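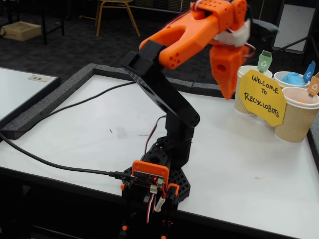 给自家战役做一张会“长”的随机遭遇表

上周跑团前一晚，我又把遭遇表推倒重来了，这回总算做出一版自己特别满意的！趁热写下来，给同样喜欢折腾表格的主持人参考。

先说老毛病。我以前用的是一张d20大表，二十个条目概率一样，结果队伍在弗洛恩斯特德（Flornstead）城外走三天，能撞上两次龙，狼一只没有。换成2d6以后好多了：7最容易出，2和12最稀罕，把常见的东西放中间，离谱的放两头，世界一下子就有了脾气。

材料很简单：一张纸，两颗六面骰，一支铅笔（别用圆珠笔，后面要改很多次）。

第一步，写中间的五格
5到9这五格合起来占了三分之二的结果，所以先写它们。写这片地方每天都在发生的事就行。我给翁代尔（Ondale）河谷写的是：
5 赶集回来的牧羊人，愿意换消息
6 狼群，远远跟着，不一定动手
7 天气变坏
8 税吏和两名护卫
9 被丢下的货车，车轮还是好的

第二步，写两头
2和12各只有三十六分之一的机会，放心大胆地写！我的12是河谷里的老巨人，2是一封写给某位玩家角色的信。3、4、10、11介于两者之间，适合放有名有姓的对手，或者通往别处的线索。

第三步，给每格加一个“正在做什么”
这一步我最喜欢。再掷一颗d6：1逃跑，2争吵，3找东西，4休息，5埋伏，6求助。狼群加逃跑，那狼在躲什么？税吏加求助，谁敢抢税吏？往往骰子还没停稳，我脑子里已经有半场戏了。

第四步，让表格长起来
某一格被掷出来并且玩家处理完了，就划掉，写上后果。上次队伍放走了税吏，第8格现在是“税吏带着十五名士兵回来，脸色不太好”。6和8这种位置换得快，两头可能整个战役都不动，这很正常。过了七八次团再看那张纸，简直就是战役日志。

第五步，换地区时只换一半
队伍从翁代尔走到梅德拉诺（Medrano），我留下一半条目，另一半重写。这样边境两侧会有点像，玩家也能慢慢感觉到自己走远了。山路上还可以统一加1，最高仍按12算，稀有的东西会多起来，老巨人也更容易露面，记得提前跟大家打声招呼。

多久掷一次？我的做法是白天一次，扎营一次，d6出1才有遭遇。如果你们一次团只有三个小时，可以放宽到1和2。赶路不是重点的那几天就干脆别掷了。

有几点是踩坑踩出来的：
怪物数量别写死，写“一小群”，到时候看队伍的状态定。
“什么都没发生”不用单独占一格，前面那颗d6已经管了。
地名一定要写进条目。“废弃磨坊”和“弗恩盖特（Firngate）的废弃磨坊”，后面这个玩家真的会去找。

“正在做什么”那颗骰子，灵感来自赫尔穆特·凯特勒（Helmut Kettler）在我们小组里分享的城镇传闻表，他那张按街区分，细得吓人，我还没全部看完。

下一篇打算试试3d6的版本，中间会更挤，两头更稀，十六个格子得想好一阵子。谁已经用3d6跑过野外探索，欢迎把你的表贴到留言里，我特别想看看18那格写了什么！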